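Group project, second year, Product Design and Materials. Final version with the corrections asked for in December.

# Grip tape and handle wraps on shared garden tools

## 1. Background

Jestwood is an allotment site on the north side of town. Plot holders can borrow spades, forks, hoes and rakes from a shed near the gate. The tools are kept outside the shed under a lean-to for most of the year, and the handles suffer for it. The varnish goes first, then the grain lifts, and after that people complain of splinters.

The site had already tried replacing handles, but a new ash handle costs nearly as much as a cheap spade. Our group was asked to look at wrapping the old ones. We wanted to find out which kind of wrap stayed in place longest under ordinary use, and whether people liked holding it.

## 2. What other people have done

There is plenty written about wraps for tennis rackets, bicycle handlebars and hockey sticks, and much less about garden tools. Sports wraps are meant to be changed often. A racket grip that lasts one season is thought to be good. A spade handle gets mud, rain and sun as well as sweat, and it may not be looked at again for years.

We found two useful things in the sports material. Wraps nearly always start to lift at the end of the winding, and overlapping each turn by half the width gives a firmer result than a narrow overlap. We used the half overlap on all our handles.

## 3. Materials

We compared 3 wraps:

- **Cloth tape**, the plain cotton kind with a rubber-based glue.
- **Self-fusing rubber tape**, which has no glue and sticks only to itself when stretched.
- **PVC tape**, bought from Stuveck, a trade supplier, as it was the cheapest.

The total cost of tape stayed under the limit of 300 pounds set by the department. Most of the money went on the rubber tape.

## 4. Method

Each handle was sanded with medium paper, wiped with a damp cloth and left overnight. We wound the tape from the lower hand position upwards and finished under the top grip. The ends were pressed down with the back of a spoon.

The handles went back to the lean-to and were lent out as normal. A card was tied to each tool, and borrowers ticked a box each time they took it out. By the end of the trial we had 1,280 ticks across all the tools. Some borrowers must have forgotten, so the true use was higher.

We checked the handles every fortnight. At each check we looked for lifted ends, slipping, splits and stickiness, and gave each a mark from nought to five. The same two members of the group did all the marking so that it stayed consistent.

We also handed out a short questionnaire and got 164 back. It asked how the handle felt with bare hands, how it felt in gloves, and whether the borrower would choose that tool again over an unwrapped one.

## 5. Results

### 5.1 Wear

Cloth tape did worst. It felt good for the first few weeks, but it took up water and the glue moved. On the forks it slid down towards the socket and left a sticky band behind it.

PVC tape stayed put better than we expected in cool weather. In warm spells the edges crept and dirt stuck to the exposed glue. On the rakes, where the hand slides up and down a lot, the turns rolled over each other and made ridges.

The rubber tape hardly moved at all. Its weak point was cuts. If a handle was knocked against a sharp edge, the nick grew each time the tool was used, and one hoe had to be wrapped again halfway through the trial.

Creasing was a fault in its own right. A dark, shiny wrap shows every bunched layer as a bright line, which made creases easy to find during the checks.
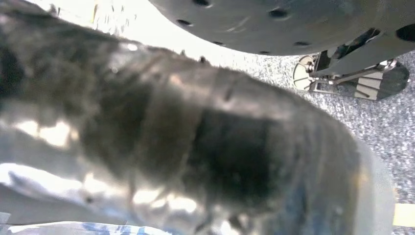 ### 5.2 Comfort

Borrowers with bare hands preferred cloth. Borrowers in gloves preferred rubber, and several wrote that it let them hold the spade less tightly. PVC was liked least by both groups. The usual comment was that it felt slippery when wet.

## 6. Problems with the trial

The tools weren't used equally. The spades went out far more than the hoes, so a wrap on a spade had a harder life. We should have put every wrap on every kind of tool, but there weren't enough hoes to do that.

We had also planned to include a spray coating made by Plekel. It arrived too late to have a fair run and we left it out.

## 7. Recommendations

Jestwood should use self-fusing rubber tape on spades and forks, and leave the rakes bare but sanded and oiled. Spare tape should be kept in the shed so that nicks can be covered early.

A later group could test linseed oil on its own against the rubber tape. The marking sheets and the questionnaire are in the shared folder named Shen, along with the receipts.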